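Thread: Colour rendering of LED strip over patterned wallpaper
Last updated: February
Print this page | E-mail this thread

sekov_59
I'm lighting a small alcove papered on three sides in beige with brown leaves. Under a 3000 K strip the browns look fine but the gray-blue leaves go muddy. Supplier quotes CRI 80. Is the strip at fault, or the colour temperature?

Pernia
Both, probably. A warm source has little energy at the blue end, so a pale gray-blue has nothing to reflect. Go to 4000 K and CRI 90 or better.

ecuervo
Disagree on 4000 K. Beige goes green-gray under it. Keep 3000 K and buy a strip with a published R12 value. R12 is the saturated blue sample and isn't part of the CRI average. My paper is the same sort of pattern:

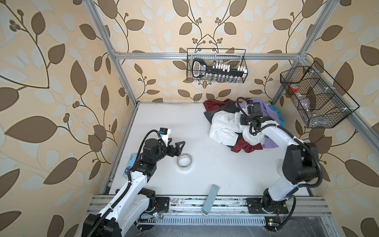 Large leaf and vine pattern, beige ground, on the walls around a white tabletop.

Pernia
R12 is a saturated blue. The leaves are nearly gray. It tells you very little about a pale tint.

ecuervo
Fair, but a strip with poor R12 is usually poor on tints as well. Tape an offcut to a board and view it under each strip after dark. Give your eyes 15 minutes to adjust.

sekov_59
Ordered a metre of each. Will test both on offcuts before cutting any channel.

Reader comments (3)

Socorro Ayala: A white bench also bounces light up the wall. Test with it in place.

stuvia206: Check the dimmer too. Mine shifted the colour at low levels.

Ríos: Still prefer halogen for this.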